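Teaching by hand: an open day at the Drademcombe workshop

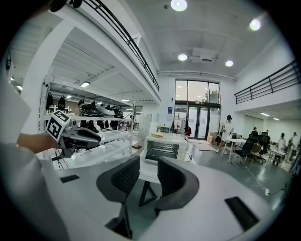 A hand-held gripper in use on the ground floor, with the oven and a plate of food beyond the desk.

The bus from the station stops at the bottom of the hill, and the last part of the way to Luvelix is on foot, past a tyre fitter and a row of garages. The company has its workshop in a tall white building with glass at one end and trees outside. It opened its doors to visitors on Tuesday, October 8, 2019, and most of the people who came were from local firms that pack, sort or cook things for a living and wanted to see whether a machine might do a share of it.

Luvelix makes software for robot arms. It has 20 staff and has been in Drademcombe since it moved out of a unit on the Kleinschmidt estate in April. The new place has far more height than it needs, with upper floors behind black railings, and voices from below carry all the way up. Visitors were given a badge and a cup of tea and told to mind the cables.

Much of the day was given over to a tool with no robot attached to it. It is a gripper on a handle, black, with a white cube on top that carries black square markers. A person holds it and does a job with it, such as picking up a plate, opening a door or moving a shoe from one shelf to the next. A camera on the tool records what happens. The recordings are then used to teach a robot arm with the same kind of jaws to do the same job.

The markers on the cube are there so that the position of the tool can be worked out from video. One of the engineers compared them to the bar code on a tin, except that a camera can also tell from them which way the tin is facing.

The company calls the project Gastasine. By the morning of the open day it had 3,756 recordings, of which 1,841 had been checked and passed for use. The rest were waiting to be looked at or had been thrown out. The usual fault is that the person goes too fast. People who are good with their hands are often the worst at first, we were told, as they do a thing in one quick movement that the software cannot follow.

Kitchen jobs make up a large part of the work. A white countertop oven with a glass door stands on the ground floor for this purpose, and there are plates and food to go with it. A plate seems simple until you try to lift one with two stiff jaws. It tips if you take it by the rim and slides if you push it. The staff have settled on coming in low and from the side, and they ask everyone who records for them to do the same.

Visitors could have a go. The gripper is lighter than it looks, and closing it is easy enough. Judging where the tips of the jaws are is harder. My first attempt knocked a paper cup over and my second pushed it along the table. I had it on the fifth try, by which time there was a queue behind me. A man from a bakery got it straight away and was asked if he wanted a job.

After lunch there was a demonstration with a real arm, set up in a side room with chairs for those who came early. It was given 5 tasks, all learned from hand recordings. It put a cup on a saucer, folded a cloth in half, and moved a spoon from a tray to a jar. It opened a small drawer on the second attempt. The last task was to put a lid on a box, and it placed the lid a finger's width off and stopped there. The engineer running it set the lid back on the table and started again, with the same result. She said the recordings for that job had been made with a different box.

The arm was slow. A person would have finished all of it in less than a minute, and the arm took most of a quarter of an hour. Several visitors asked about this. The answer was that speed can be raised later and that a slow machine is safer to stand next to while it is learning.

There were also questions about price, which the company would not answer yet, and about jobs, which it answered at some length. Its view is that the first customers will be places that cannot fill night shifts. A woman who manages a canteen said she could fill hers if she paid more, and the talk went on over the biscuits for some time.

Luvelix plans to lend the hand-held tools to a few local businesses over the winter, so that recordings can be made in working kitchens and stockrooms. Firms that want to take part can leave their details at the front desk in Drademcombe. No knowledge of computers is needed, and training takes a morning.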